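Skotthorpe Arrangement

The Skotthorpe Arrangement is an informal agreement among 20 governments on the transfer of military equipment to countries involved in an armed conflict. It sets common rules for licensing, shipping and later inspection. It is not a treaty, and members remain free to approve or refuse any sale under their own law.

Background

Talks began after members found that the same buyer could be refused in one capital and supplied from another within weeks. Rüdiger Brandes, who led the drafting group, wanted a binding ban on shipments to active war zones. Several delegations objected that this would leave a country under attack unable to arm itself. The final text only asks members to give notice before approving lethal items, and to state whether the weapons are mainly defensive.
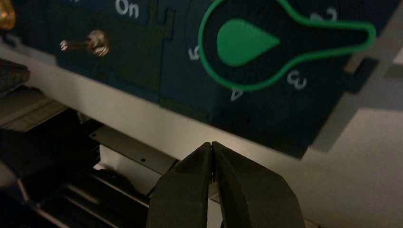
Toggle switch below an "On" label.

Control list

The control list has 614 entries in two parts. The first covers weapons, ammunition and parts made for them. The second covers dual-use goods, meaning civilian products that may also have a military use. Of the entries in the second part, 117 deal with electronics and control equipment. Ordinary switches, lamps and wiring are exempt unless they were designed for a listed weapon.

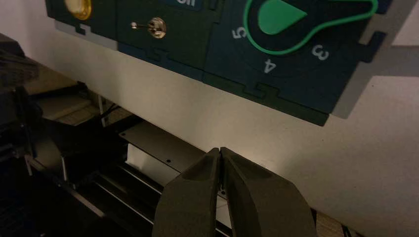

Silver toggle switch and green dial pointer on a panel with jigsaw-style joints.

Members review the list every October. An entry can be added only if no member objects, so changes are slow. Toshio Kawaguchi has argued for a simple majority vote, a proposal rejected twice.
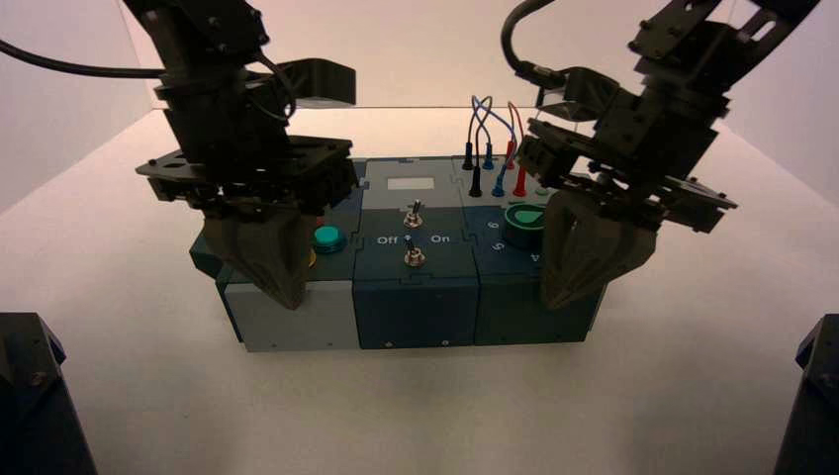 Dual-use machinery has caused more disagreement than any other part of the list. The test is based on payload, accuracy and intended buyer, and appearance plays no part in it. Robotic arms are a common case. A pair of bracket-and-servo arms with two-finger grippers, like the black ones over the tabletop box, would be judged by that test and by the end-user statement supplied with the order. The Wendt case, in which a license for similar machinery was granted by one member and refused by another, led to a shared register of refusals.

Criticism

Hildegard Vogler has described the notice rule as too weak, as it does not require a seller to wait for replies. Benedetta Sanna holds that public notice of defensive aid can itself raise tensions with the opposing side. Inspections after delivery depend on the consent of the receiving country.

See also

Purnwood Declaration
End-user certificate
Arms embargo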